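Rilley shops to take back empty bottles from February

Tuesday, January 5, 2021

Shoppers in Rilley will be able to return empty bottles to local stores starting in February, under a plan approved by the town this week.

Six stores have signed up so far, including both branches of Paiva. Customers will get a small credit for each bottle, to be used in the store where it was returned. Caps may be left on, but bottles must be rinsed.

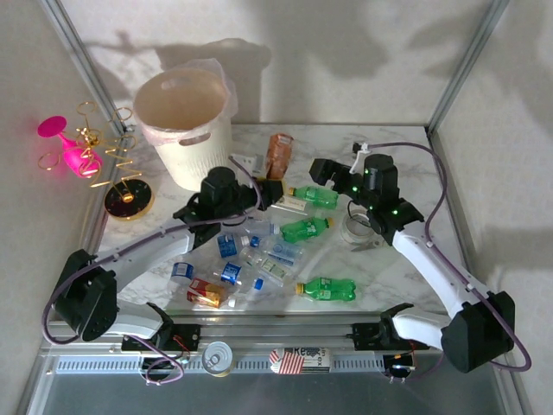 Bottles on a marble-patterned tabletop.

The plan follows a trial in the neighboring town of Umness, where 364 households took part last year. The town office there said more than 2 tons of bottles came back through stores during the trial.

Conall Phelan, who runs the recycling office in Rilley, said curbside pickup will go on as before. "People who like the blue bin can keep using the blue bin," he said. "The stores are an extra choice."

Returned bottles will be picked up by Fluvby, the hauler that already serves the town. Trucks will stop at each store four times a week, before opening hours.

Stores that want to join can get a form at the town office. A list of stores taking part will be mailed to residents with the next water bill.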